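Aiman Yeoh got off the bus at Trulton in August with a bag and the key to his aunt's house. It was almost 100 kilometres back to Kimdale. The woman at the servo had kept the mail.

She made tea and put out a plate of fruit.
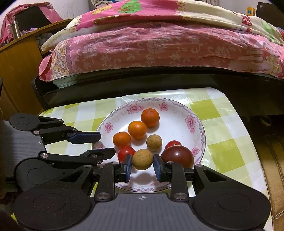
"Did she ever sell the bottom paddock?" Aiman asked.

"Engström bought it in autumn," she said. "He's only paid for half."

Aiman drank his tea. There were 2 letters from the bank and one from Engström, still sealed. He put them in his coat and walked up to the house before the light went.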